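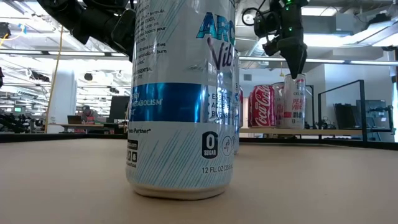
The white 12 fl. oz. with the blue band, and a bit of its neighbor

21/04/2024
Wendy Bainbridge

Hi Hiếu, hi all,

Sorry for the slow answer, I had half of it typed and then my sister came to stay and I lost the draft. I'll put your message in pieces so I don't skip anything (I skipped things last time, Halima told me so!).

Hiếu Trịnh wrote:

> Wendy, you said you'd picked up a tall white energy can for the shelf.
> Which one is it? I have a list going of the pinstripe designs and
> I'd like to know if it belongs with them.

It does have stripes, yes! Thin pale blue ones, on the diagonal, over the lower half of the can. They're so faint against the white that in bad light you'd swear the bottom was plain. The big lettering on the side is a glossy teal-blue and the part that faces you says ARC, with a dark purple script word under it that starts "Vib" before it goes around the curve. I love that purple. It's the one color on there that isn't trying to look cold.

The thing I'd put it on your list for is the band, though. Wide, royal blue, shiny, white capitals all the way along it - ENERGY and METABOLISM are the words that jump out. I go back and forth on it. On the shelf it's great because it catches the lamp, and it's a pain to photograph for the very same reason. Down low there's a small navy badge with 0 SUGAR on it and a pair of little round icons in blue outline next to that. I like them much better than the badge.

> Do you write down all the text on the label, or only the name
> and the size? I started doing all of it and I'm already tired.

Oh, you poor thing. I did all of it for my first December of collecting, every last word, and it nearly finished me. I write the name, the size, the claims in big type, and then one odd line that I'd recognize it by. For this one the odd line is the small italic bit under the band that ends in "ness Partner." The small black column on the left side I just call "formula text" and leave it alone. If a later version comes out and the claims have moved around, my odd line usually tells me which is which, and if it doesn't I pull the can off the shelf and look. That's what it's there for.

Size I always copy as printed, so "12 FL. OZ" goes in with the period where they put it. Wagner Bezerra used to convert everything to milliliters and then he had a whole page where he couldn't remember which numbers came off the can and which came off his calculator.

> Full or empty? I know this has come up before but I can't find
> the old thread.

I looked for the old thread too and couldn't find it either, I think it was before we moved the list. My own answer is empty, always, and I'll tell you about the shelf in Derkwood if you're thinking of doing otherwise. I had 80 cans up there, all full, because I thought the weight made them stand nicer. One of them went at the seam over the winter. One! It had gotten into the bottom rims of everything in that row before I noticed, and sticky silver rims pick up every bit of fluff in the house. I spent days with warm water and a toothbrush and I still have a root beer that squeaks when you lift it.

So now I drain from the bottom. Two small holes, well in from the rim, then upside down in the dish rack so it empties by itself. Then rinse, shake, rinse again, and leave it somewhere airy for longer than you think. The tab stays closed and the top stays perfect. Please wear a glove for the holes. Hiếu Phí does his with a little hand drill and a bit of tape to stop it skating, and his look neater than mine, but I'm not buying a drill for this (I say that now).

If you'd still like to keep a few full, put them on a tray. Low shelf, no sun, and look at them once in a while.

> Last thing. How do you clean a white one? Mine has gray scuffs
> and I'm scared of rubbing the print off.

Be scared! White is the worst, and the tall white ones seem to scuff just from sliding against each other in the bag. I wash mine by hand in barely warm water with one drop of dish soap, using my fingers and no cloth at all. Then I pat it with an old T-shirt. For gray scuffs I try a white eraser, the soft kind, and I start down by the bottom where a mistake won't show too much. Go lightly and stop before you're happy with it. I took the shine off a lovely Cludmont ginger ale with a kitchen sponge (the green side, what was I thinking) and it has faced the wall ever since.

No sprays on the shiny parts, please. A band like the one on this can would show every smear. Dry fingertips and a T-shirt, that's it.

Oh, and keep white cans apart from each other on the shelf if you've got room. I cut strips of felt and stand one between each pair. It looks a bit silly from the side and perfectly fine from the front.

Couple of other things while I've got everyone:

The swap at Grenstead is on again, same hall as last time, tables out by 14:00. I'm bringing a box of doubles, mostly sodas and a few of the Tô iced teas with the old lettering. Roughly 30 cans in all, every one drained and dry. If you want something held back, write to me off the list so we don't clog it up for everybody else. Halima Shirima is looking for anything with a misprint and she'll trade generously, so have a dig around.

Hiếu, if you come, bring the pinstripe list! I'd like to see what else is on it. I have a pale green one somewhere that I've never found a home for and I'm not sure it's really a pinstripe, the lines might be too fat. You can decide and I promise not to argue much.

Can whoever has the small cardboard trays from last year please let me know? I lent out a stack of them and I need them back before I pack.

Wendy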